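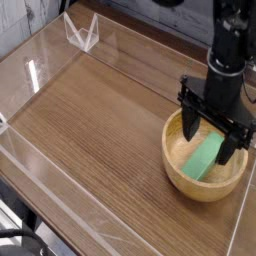
Software Engineer, Manipulation (Planning and Control)
Flustine, Vedville office
Full time, on site, one opening
Posted May 12, 2024

The job in one paragraph

We write the software that tells a robot arm how to pick something up, carry it somewhere and let go of it. The letting go is where you come in. Our grasp planner is in decent shape and has been for a while. Our release planner is a file called place_v2_final.py, last seriously edited by a person who has since moved into sales. We would like you to replace it with something we can show to customers without standing in front of the monitor.

Who we are

Flustine is a small company that sells one piece of software, Prorar, to people who already own robot arms and wish they were less trouble. Prorar takes in a camera view and a task ("green block, wooden bowl") and puts out a motion the arm can run. It sits between the vendor's controller, which is fast and stubborn, and the customer's production schedule, which is also stubborn.

We started in the back half of a building in Vedville that used to sell kitchen countertops. The showroom lighting was left behind and is excellent. The heating was also left behind. Bring a sweater in January.

The manipulation team is four people. You would be the fifth. Dwynwen Howells leads it and would be your manager. Amr Hajji owns perception. Gwion Voyle owns the test benches and the simulator and has strong views about cable routing. Eluned Yorath writes the tooling that everybody else depends on and complains about, in that order.

What you'd be working on

Release planning. Opening a parallel gripper takes one line of code. Opening it inside a round bowl, with one finger near the wall and a foam-like block between the two, takes rather more. Right now we choose the opening width from a lookup table. You would build a planner that knows how much room each finger has and picks the width, the wrist angle and the retreat path together.

Contact detection on cheap hardware. Most of our customers have no force sensor at the wrist and will not buy one, however nicely we ask. We estimate contact from motor current. The estimate is good on hard objects and moody on foam. You and Amr would share this one, and you would both be on the hook for it.

Transparent things. Every bench we own has clear acrylic around the work surface, and our depth camera believes in about half of it. The planner therefore keeps a hand-measured model of the walls, which goes stale every time a bench gets moved. We want the walls found automatically at startup, and we want the planner to refuse to move when it isn't sure. At present it is sure far too often.

Replay. Every run on the benches is logged: joint states, commands, camera frames, planner decisions. Eluned's replay tool will play all of it back in step, provided you launch it from the right directory and hold your breath. Making it pleasant would be worth a month of anyone's time, and we've budgeted one of yours.

The regression suite. We have 194 recorded placement tasks that must pass before a release goes out. A full run on the benches takes most of a night. Several of the tasks are flaky, and we have an ongoing and not very dignified argument over which ones. You would be expected to take a side and bring logs.

What you'd have done by when

End of the first week: you have run a pick and place on a bench, changed one parameter, and run it again. You have found the emergency stop without being told where it is twice.

End of the first month: one fix of yours is in Prorar. It can be small. Gwion's first was a unit conversion, and it remains one of the most valuable commits in the repository.

End of the third month: the lookup table is gone, or you have written two pages explaining why it should stay. We'd accept either. We'd be surprised by the second.

End of the first year: you own placement from top to bottom, which means the customer calls about it come to you. There are fewer of these than you fear and they are longer than you'd like.

What we need from you

Solid C++ and Python. Prorar's core is C++, and everything that touches it for fewer than ten minutes is Python. You should be able to read both on a bad day.

Real time spent with a real arm. School, work, a lab or a garage all count. We want someone who has watched a trajectory that was perfect in simulation do something rude to a table.

A working grasp of kinematics, collision checking and at least one family of motion planners, well enough to say when you would not use it.

The habit of looking at the data before changing the code. We mean plots.

Written English that a tired coworker can follow. We do design reviews on paper first, and the meetings are shorter for it.

Nice to have

Experience with contact-rich control, impedance or otherwise. Camera calibration that you did yourself and would be willing to defend. Having kept a test suite alive through somebody else's rewrite. Some familiarity with Kneath, the open simulator we build on, although "familiarity" may just mean you've filed a bug against it and waited.

What we don't need

A particular degree. Two of the four people on the team don't have an engineering degree, and we have stopped being able to guess which two from their code reviews.

A portfolio of videos at four times speed. If you do send video, send it at normal speed and leave the failures in.

Passion for disruption. We are trying to put a block in a bowl.

Pay, hours and the rest

The salary band is printed on the first page of the application form, before you have to type anything. It is the band we use for the people already here. Where you land in it depends on experience, and Dwynwen will tell you how she got to the number.

Health and dental from day one, a retirement plan with a match, and four weeks of vacation that your manager will nag you into using. The office closes for the last week of the year, benches included.

Hours are ordinary. Overnight runs are overnight so that you don't have to be. If a bench faults at three in the morning it stops, writes a log and waits for breakfast.

This is an on-site job. You can write, review and plan from home two days a week, and most of us do, but the arms are in Vedville and they don't travel. We'll pay for a move within reason. Gwion is the judge of within reason and has been known to approve a piano.

We can sponsor a visa transfer. We are too small to be quick about it, so please mention it early.

How hiring works

First, a 30-minute call with Dwynwen. She'll ask about something you built that broke. You should ask her why the last release slipped. She has an answer prepared and it could use the exercise.

Second, a log. We send you the recording of one failed placement from our own benches, with the frames, the commands and the planner output, and you tell us what you think went wrong. Spend an evening on it, no more. We pay a flat fee for your time whether or not we go further. We know the root cause for most of the recordings we send out. For one of them we do not, and if you get that one we will be very interested in what you have to say.

Third, a day in Vedville, travel paid. You'll pair with Amr in the morning on a live bench, have lunch with the whole team, and talk through your log analysis in the afternoon. There's no whiteboard puzzle. There is a whiteboard, but it has had the same gripper diagram on it for so long that it no longer wipes off.

We decide within a week of your visit and tell you either way, with reasons if you want them.

How to apply

Send the form with a resume and a short note, one page at most, to Hefin Gwynne, who handles hiring along with payroll, leases and the coffee machine. The reference is 1023. Put it in the subject line or your message will be filed with the coffee machine correspondence.

In the note, skip the history of your interest in robots. Tell us about one time a robot, a script or a machine of any sort did exactly what you told it to, and why that was a problem.

Applications stay open until we've hired someone, and we read them in the order they come in. Agencies: Hefin has asked us to say no thank you, and he asked in stronger terms than that.

Flustine hires without regard to race, color, religion, sex, gender identity, sexual orientation, national origin, age, disability or veteran status. The benches can be raised and lowered, the building is step-free from the parking lot, and if any part of the process above needs to work differently for you, tell Hefin and we'll change it.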